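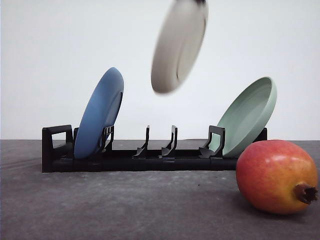 Torkau fingertip set, long-term review
By Khrystyna-Mariia Prokopenko
Mon 27 June

I've had the Torkau tips on our arm since April and I'm still a bit giddy about them, so forgive the length. They're a replacement pair of slim gripper fingers, and I bought them to get a tabletop cell racking plates properly. Our old pads were wide, blunt things from Zorkport, fine for boxes and hopeless anywhere near a rack.

Fitting and zeroing

Fitting took me 30 minutes, most of it spent looking for the right hex key. Two screws a side, and the tips seat on a little shoulder with a really satisfying click. After that you jog the jaws together slowly, stop when they meet, and save that as zero. Do it twice! My first zero was slightly off and the arm kept squeezing harder than I'd asked it to.

The taper is what I love. Black, faceted, coming down to narrow points, so from the wrist camera you get a clear view past them to the table. With the old pads half the picture was rubber.
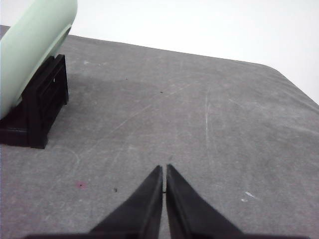

I do the camera check with the jaws just slightly open and the tips over bare table, well away from the rack. If the gap looks straight, carry on. If one finger leans, loosen that side and seat it again. Our table is scratched and marked all over from years of use, and I've grown rather fond of that, as the scuffs give me something to judge focus by.

Teaching the rack

A plain black dish rack with upright dividers, nothing fancy. I teach the end slots first and leave the middle ones until last, because a plate already standing at each side shows you straight away how much room the wrist has. Plates don't stand neatly, mind. Ours tip one way or the other depending on the divider, so I save a separate approach for every slot and come in from straight above. Corrado Fabbri, who shares the cell with me, prefers one approach with offsets. It's quicker to set up and I still think mine is kinder to the rims.

For a change of shape we keep a wide off-white bowl and a pomegranate on hand. Round fruit is a lovely hard test for narrow tips, so drop the force right down before you try it.

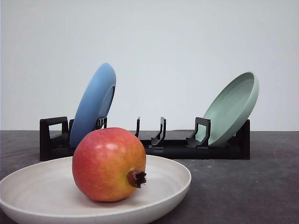

Looking after them

Wipe the tips with a damp cloth at the end of the day and check the screws every 700 cycles. Torkau suggests a new pair at 2000, and I'm past that with only a little polish on the inner edges. Re-zero after any bump, however small.

Grumbles

The instruction leaflet is tiny, and the spare screws cost extra. I'd also like a softer version for glasses.

Score: 5 out of 5, and I've ordered a second pair for the other arm.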